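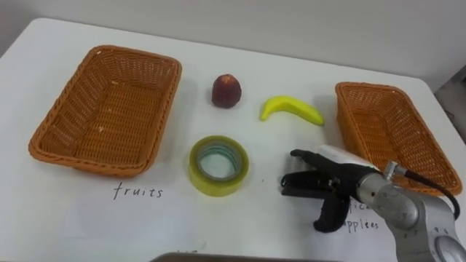 Two-basket sort, a thread. I do this whenever the white table stops being usable as a table.

Posted 14th April by the Wesolen household account

The rule is simple. Food goes in one basket. Everything else goes in the other. The baskets go on the table first, one on each side, and both start out with nothing in them.

I used to sort into piles. Piles slide into each other and then you have one pile again.

Today's middle of the table: a banana, a round dark red fruit, a roll of clear packing tape. That is a fairly typical mix for us.

Fruit basket is the bigger one. Narrow baskets make people pile fruit up until the bottom layer goes soft. Wide basket, you can see what you have.

The narrower one takes the non-food. Tape, string, batteries, chargers, the tape measure when it comes back. Rolls can still lie flat in it.

A few people asked where the baskets are from. They are Prelska, the rectangular woven ones with the braided rim. I bought both secondhand, 2 for the price of one new one, so I can't tell you what the shop charges now.

Someone asked if the weave snags things. It snags sweaters. It has never snagged a banana.

Cleaning them: take them outside, turn them over, hit the bottom with your hand. Then a dry paintbrush along the inside corners. Crumbs and bits of paper sit in the weave and a cloth just pushes them further in.

Don't soak them. I soaked an old one in the tub and the base went out of shape and it rocked on the table from then on. It holds potting soil bags in the garage now.

About the tape. Packing tape has lived in five different places in this house and I was buying a new roll every time I mailed something. When I finally cleared the hall closet I found rolls in two coat pockets.

Now it goes in the non-food basket and the basket goes on the shelf by the back door. If you borrow the tape you put it back in the basket. So far this has worked better than the drawer did.

Fold the end of the tape over on itself before you put it away. Half an inch is enough. You will not have to pick at it with a fingernail later.

Store the roll on its side. Standing up, it rolls off the shelf and picks up dust on the edges, and then it tears crooked.

Fruit part. I keep bananas on top, always. Anything heavy on a banana and you get a brown patch by the next morning.

Peaches and nectarines get their own end of the basket with a folded dish towel under them. Stem side down if they're still firm. Once they give a little near the stem they move to the fridge.

Yes, bananas will ripen whatever is next to them. If I want the peaches to hurry up I put them together. If I don't, the bananas go on the hook.

Reply to the question about a table cover: no cover. A plain white top shows every crumb and that is what I want when I'm sorting. On the old dark table I'd find a raisin a week later.

It does show marks. Dish soap and warm water gets most of it. Ink takes rubbing alcohol on a cotton pad, and test a corner first.

I tried a sorting app for a while, Gamelex, where you list what belongs in each container. I entered 2 containers and then stopped. Typing "tape" took longer than putting the tape away.

What worked was a paper tag tied to the handle of the shelf. One says EAT, one says USE. The kids read those and nobody has to ask me.

Things that cause arguments over which basket: gum, birthday candles, the jar of cinnamon sticks I use for crafts. Gum is EAT. Candles are USE. The cinnamon sticks were moved to the pantry and I'm done discussing it.

Our building has a swap shelf, the Assefa shelf, down by the mailboxes. Anything left on the table at the end that doesn't fit EAT or USE goes down there in a paper bag. Last time that was a phone case, a mug and a bag of curtain hooks. The hooks were gone by dinner.

How long it takes: the length of a load of laundry if I haven't done it in a while. Less if I do it before the weekly shopping comes in, and that's the better time anyway, with the fruit basket low.

I also got asked about lids. No lids. Fruit needs air, and with a lid on the other one people set things on top of the lid and you're back to a pile.

Next job is the shelf itself. It's too deep and things go behind the baskets. I'm going to cut a strip of wood to block off the back few inches, probably in May when I have the saw out for the fence.

If anyone has done that with a wire shelf instead of a solid one, tell me what you attached it with. Zip ties are my best idea so far.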